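Planning the second arm: what to buy, what to wait on
Speaker notes, Phong Trình, February 2023
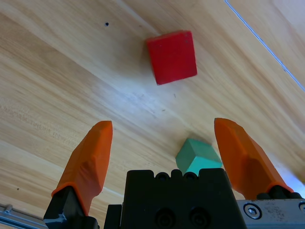
Slide 2. Where we are

Start with the block task. Red cube, green cube, wood table, orange fingers. Most of the room knows it, so keep this short.

We have one arm on one bench. It does the block work and it does all the trial work for the Bunting line. When one is running, the other waits. That is the whole case for a second arm, and I want to make it before I get to any numbers.

Ask who in the room has had a booking moved this winter. Give them a moment.

Slide 3. What we are asking for

A second arm from Mitamo, same model as the first. One gripper body. Spare fingers. A wrist camera. A bench to bolt it to.

Same model matters for the spares shelf. Two different arms means two sets of cables, two sets of mounts and two manuals. We looked at the smaller Gumska arm and it is a good arm. It would not take our finger mounts, and our programs would need to be reworked.

If someone asks about renting: we asked for a quote. It makes sense for a job with an end date. We don't have an end date.

Slide 4. The small stuff

This is the part people skip, so slow down.

Fingers wear. They get bent, scuffed and dropped. Budget for 5 spare pairs at the start and expect to reorder. They are cheap next to the arm, but with no line in the budget each order has to go through as a special request, and the last one of those took longer than the shipping did.

Screws and keys. Every mount takes hex socket screws. Buy a box of each size and a second set of keys that lives at the new bench. Do not share one set between two benches.

Camera cable. It flexes every time the wrist turns. Buy two with the arm.

Table top. Wood is fine for block work and we plan to use it again. It does shine under bright light, and a patch of glare next to a cube is a nuisance for the camera. Put a diffused lamp in the budget now. We did not do that the first time.

Total for everything on this slide: about $2,000. Say the number out loud. It is left off the slide on purpose so we can update it when the quotes come back.

Slide 5. Time, which also costs money

Mitamo says 4 weeks from order to delivery. Then setup. Don't promise that the arm works the day it comes out of the crate.

Setup means bolting down, power, network, camera mounting, calibration and a safety check. After that we run the block task until the results match the first bench. Use the same cubes, in the same sizes and colors. If the two benches don't agree on something that simple, we have no business moving Bunting parts over.

Training is 30 minutes per person for the basics. People who will write programs need more, and I would rather book them one at a time than run a class.

If the order goes in this month, we can start block runs in April. If it slips, everything after it slips too.

Slide 6. What we are not asking for

No force sensor yet. It would be nice to have. None of the work on the list needs it.

No new software license. Kumico covers a second arm on the plan we already pay for. I checked this with them in writing and the email is in the project folder.

No conveyor. I know this has come up. Put it in next year's talk.

Slide 7. Risks

Price: the quote is held until the end of the quarter. After that they requote.

Space: the new bench goes where the old plotter is. Someone has to agree to get rid of the plotter. (Look at the back row.)

People: two arms still need a person nearby. A second arm does not give us a second operator, and the staffing line in the budget has not changed. If both benches are busy all day we will need to talk about that, and I would like to do it before the summer schedule is set.

Slide 8. Decision

Three things I need from this meeting:

Yes or no on the arm.
Yes or no on the spares line, as its own line, renewed each year.
A name for who signs off on the bench space.

If the answer on the arm is no, I still want the spares line. The first bench needs it either way.

Leave this slide up during questions. Quotes are in the handout, last two pages.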